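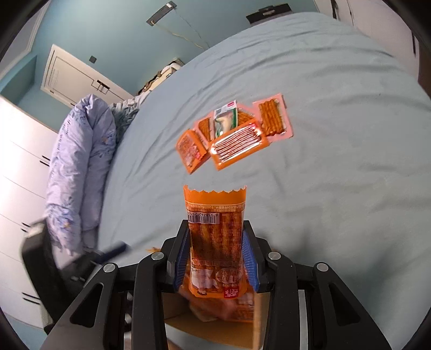
I have wanted to walk the old Clivdale line from end to end for years, and this August I finally did it! It's a disused railway, closed long before I was born, and these days it's a footpath and cycle track that wanders down from Grinthorpe through cuttings, over two viaducts and past more brambles than any one person could ever eat. I am a great believer in the walking snack, and an orange packet of long reddish-brown sticks is my idea of one, slim enough for a coat pocket and easy to eat while reading a map upside down. But the railway is what I want to tell you about.

I took 3 days over it. You could do it in two if you're quick, but I stop at everything. I stopped at every bridge. I stopped at a platelayers' hut with half a roof, and at a gradient post so covered in moss that I walked past it and had to go back.

The best stretch by miles is the one after Negi Junction, where the line comes out of the trees and swings round the side of the hill. The curve is beautiful. You can feel how gentle it had to be for the engines, and your legs get into a rhythm that you never find on an ordinary path. I hardly looked at my feet for an hour.

Then there's the tunnel. It is 154 yards long, bricked all the way, and it drips. I'd brought a torch and was glad of it. Halfway along there are little arched recesses in the wall where the track workers stood while a train went by, and I got into one and tried to picture it — the noise, the smoke, the heat, your back flat against wet brick. I lasted about as long as it took a drop to go down my collar.

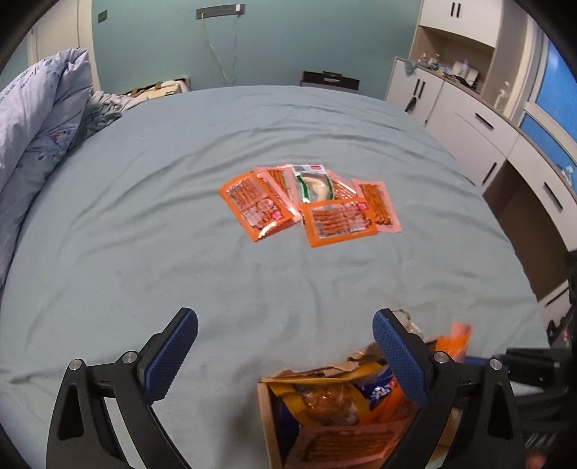 Snack packets on the blue sheet, orange ones included.

My friend Afaf Mansour joined me for the second day. She knows her signals, and I don't, so she was marvellous company. She found the base of an old signal post in the nettles near Zumlow Halt and explained why it stood on the "wrong" side of the track (the drivers couldn't have seen it round the bend otherwise). The halt itself is only a platform edge and a lamp bracket now, with a bench where the waiting room was. We had our tea there and stayed far too long.

If you fancy trying it, start at the Grinthorpe end. The slope is in your favour, though you'd barely notice it, and the views open up as you go. The surface is cinder and grit for the most part and drains well. The cutting below the second viaduct doesn't, so wear proper boots for that bit or take the lane above it, which adds ten minutes and has a very good view of the arches anyway.

I came home with sore heels, a pocketful of clinker and a strong wish to go straight back. I've since got hold of an old working timetable for the line and I'm slowly matching the mileages to my notes. There's a siding listed just south of the tunnel that I must have walked straight over. Next spring, then, when the nettles are down!

3 min read

Search this blog
Type and press enter

Recent posts
A wet afternoon on the Grinthorpe canal
Mending a rucksack strap, badly
Footbridges I have loved
What to look for in an old station wall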